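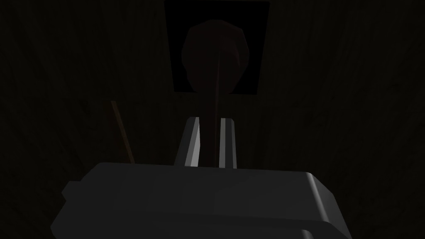 Home News Regions Tasting Notes Cellar Subscribe

Ornia growers to bottle their first shared white in January

5/5/25
By the Beta news desk

The growers of Ornia have been talking about making a wine together for as long as most of them can remember, usually at the end of a long lunch, and it is a real pleasure to report that they have finally gone and done it. Nine family estates have pooled fruit from their oldest vines for a single dry white, to be sold under the name Broltirmont, after the limestone ridge that runs along the top of the village and gives most of them their best grapes.

The wine is resting in large old casks at Domaine Huet d'Ornia, known to everyone in the valley simply as Huet, where there happened to be a cool cellar with room to spare. It will stay there on its lees through the summer and fall and go into bottle in January. If all goes to plan, the first cases will leave the village a few weeks after that.

Anyone who has spent time in Ornia will know how independent these estates are. They prune differently, they pick on different days, and there are families on opposite sides of the same lane who have never quite agreed on when to stop pressing. Getting them to settle on one blend took 30 trial versions and a good many evenings around the table at Huet, with bread and hard cheese and (we are told) a fair amount of good-natured shouting. The one they chose leans on fruit from the higher plots, which brings a lemony, slightly salty edge, with a smaller share from the warmer slopes lower down to fill out the middle.

We were lucky enough to try a cask sample last month. It is still cloudy and a bit shy, as you would expect at this stage, but there is lovely freshness to it, some green pear and fennel, and a chalky grip at the finish that made us want to go and find some lunch. The oak hardly shows at all – these casks have been in use for decades and have very little left to give.

Part of the thinking is practical. Several of the estates are tiny, and two of them sell nearly everything they make from the cellar door. A shared bottle gives them something to pour at trade tastings abroad, and importers who have never found a single Ornia producer with enough wine to ship may now have a reason to call. The growers will go on making their own wines as before, and each has kept back the greater part of its crop.

There won't be much to go around this first time. The blend will fill 147 cases, with a portion set aside for restaurants in the region and the rest offered by mailing list. Prices haven't been fixed yet, though the estates say they would like it to sit close to what they charge for their own village whites. A small number of magnums is also planned, to be held back in the Huet cellar and opened at the village harvest supper in years to come.

Visitors can taste from the cask at Huet on open weekends through the summer, and it is well worth the walk up to the ridge afterward – the path starts behind the church and the view over the vines is splendid. Bring a hat, as there is hardly any shade once you pass the last houses.

Share this story 30
Comments 2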